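A rádio comunitária Tesau passa a emitir mais 6 horas por semana a partir de setembro, anunciou a diretora, Kamala Nair. A campanha de donativos chegou aos 3.259 euros - a meta era de 2.000.

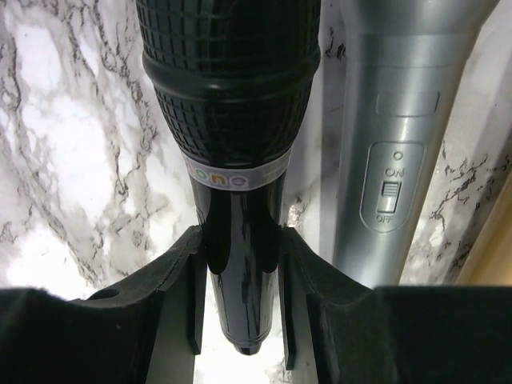 O novo horário inclui um noticiário local e um programa de música, com Derek Greenwood. Contribuíram 127 ouvintes, e parte da verba vai para as obras do estúdio da rua Catterall.

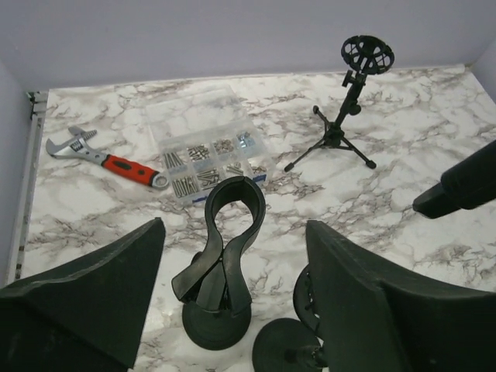 *Suporte de plástico preto com base redonda.*

As inscrições para novos locutores já estão abertas.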